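Is a "thread count 1000" sheet set worth paying for, or is it all marketing?
Home and Laundry > Bedding
Posted 13/03/2020 by henville_dan

I need new sheets and the store in Henville has two sets I keep going back and forth on. One is the Willoment set, which says 1000 thread count on the package and costs 80 dollars. The other is a plain cotton percale with no number on it at all, for 30. The sales guy told me the higher number means softer and longer lasting, but he would say that. My last "luxury" set pilled so badly that it felt like sleeping on a cat's tongue. Does the number mean anything? I sleep hot, if that matters.

3 replies

Buppha Luangrath
Be suspicious of that number. There is only so much yarn you can fit into a square inch of cloth, and past a certain point the maker gets to a bigger figure by twisting several thin, cheap strands together and counting every strand. So a 1000 can be an ordinary sheet with a flattering label. I hemmed and mended bed linen for 11 years, and the sets that came to me in the worst shape were very often the ones with the big number on the front.

What I would look at is the fiber and the weave. If the package says "cotton rich" it is a blend, and blends are usually where the pilling comes from. Percale is crisp and lets air through. Sateen is smoother and heavier, and for a hot sleeper I would leave it alone. Hold one layer up to a window in the store if they have a set open — if you see thin patches and lumps in the yarn, put it back. Also check the hems. Long loose stitches there tell you how much care went into the rest of it.

I am not saying the 30 dollar set is good. No number on the package can also mean they have nothing to brag about. Keep the receipt and wash it before you decide, as a new sheet often has a finish on it that makes it feel nicer than it is.

ticona77
get microfiber, mine were cheap and they are fine. never had a problem with it

Stikon Mary
I don't buy the microfiber advice for somebody who sleeps hot, I tried it and woke up sweaty every night in November. I went with plain percale and would do it again, though it wrinkles like crazy and anybody who claims theirs doesn't is selling something. One thing not mentioned yet is size. Cotton can shrink, and a fitted sheet that only just reaches the corners in week one will be popping off later, so measure how deep your mattress is before you go back. I went white for the flat sheet, a big one like the one spread over the bed in the photo, and pull on a corner before I buy now to see if the cloth springs back or stays baggy. Not very scientific, but I trust it more than the label. My last set cost 40 on clearance and has no holes yet.
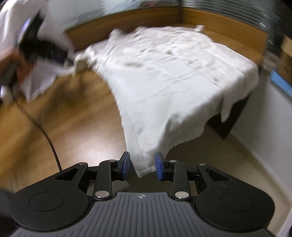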